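I've been paying Bakico to teach a robot to put my clothes away. Thread, for those who enjoy watching money leave a building.

The kit is called Sultana. You get a hand-held gripper, a login and a booklet. You do your own chores with the gripper, it records you, and the robot at their end is meant to learn from it. It costs 300 to join, plus the use of your wrist.

Setup was painless, I'll give them that. Charge it, pair it, wave it at the ceiling until it beeps. The booklet says this takes 2 minutes and it did, which put me in a suspiciously good mood.

Then laundry. The booklet says to begin with "one soft item on a flat surface". Whoever wrote that has never met my duvet.
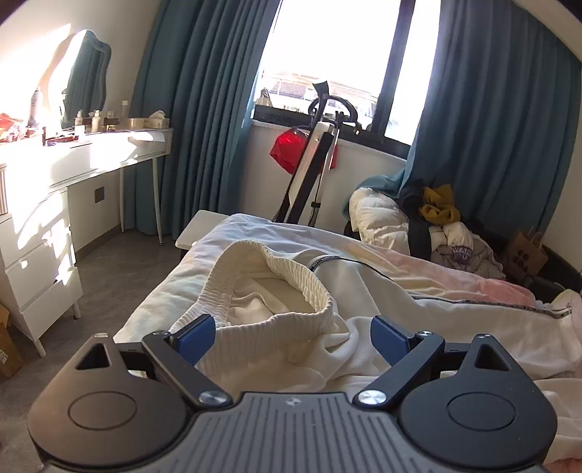 Trinidad Robles
@trinidadrobles · 4:12 pm · January

Waistbands are the good bit. The blue rubber fingertips like anything ribbed, and a knit one gives them plenty to hold. Thin shirts are another matter. You pinch, you lift, you're holding air.

Puffy jackets: no. It's like trying to pick up a cloud with sugar tongs.

The app gives every attempt a number. Clip 146 was marked "excellent grasp, please fold". I have never been spoken to so politely by something I was cross with.

Support is a person called Tülin Aksoy, who answers fast and is far too nice. I asked if the robot minds an unmade bed. She said unmade beds are "very valuable to us". I'm having that printed.

For comparison, I had the Brurnier on trial last winter. Lighter in the hand, but the grips were hard plastic and it slid off cotton like a bored cat. Sultana wins on fingers and loses on forearm ache.

Would I buy it again? If you like gadgets and own a lot of knitwear, yes. If you want a tidy bedroom, fold the clothes.

Tomorrow, socks. My ticket number is 2712 if anyone at Bakico wants to talk me out of it.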